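Category: Small Pets > Feeding and Weight

How to Weigh a Guinea Pig (and What to Ignore)

Most weight charts online give you one "ideal" figure for every adult guinea pig. I don't trust them. Long-bodied pigs and short ones shouldn't share a number. Your own pig's record is worth more, and it only takes a kitchen scale that reads in grams.

1. Put a plastic bowl on the scale and press zero.
2. Put the pig in with a bit of lettuce.
3. Wait for the number to settle, then write it down. 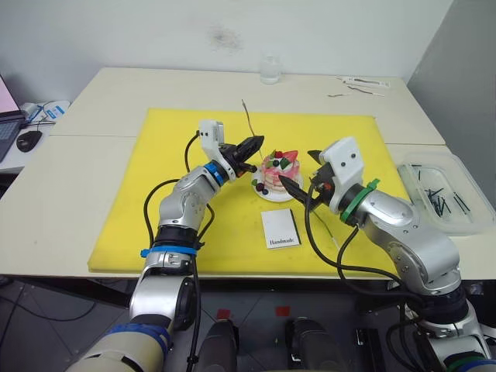 Ctibor Baláž wrote in to say that mine never settles, she just spins in the bowl. Fine. Take three readings and keep the middle one.

Weigh at the same time of day, before the vegetables go in. A full belly can pass for progress.
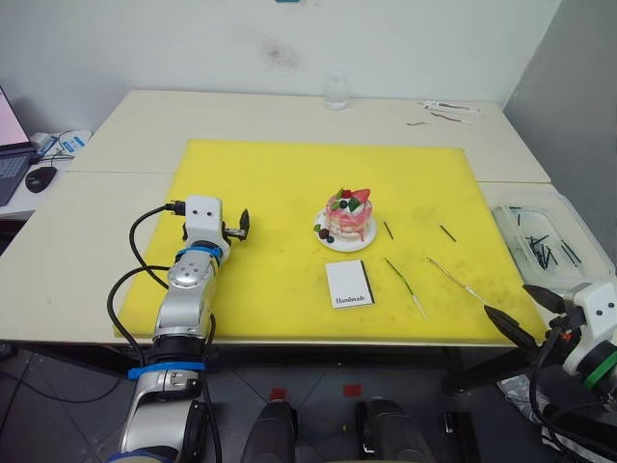

A pig that goes from 1,000 grams to 900 has lost 100, and I would call the vet that day whatever the forum says. Small ups and downs between weigh-ins mean very little.

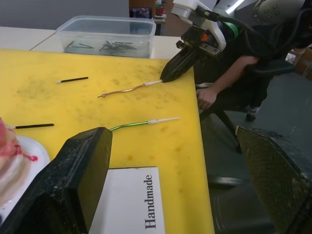 Then there are the "weight support" pellets, Grisitz and the rest. I have yet to see one do what plain hay doesn't. Keep the weighing surface clean, too: a board with smudges and small orange stains like this one needs a scrub before a pig sits on it. Mine gets vinegar and hot water.

Contact | © Telen Small Pets | Back to top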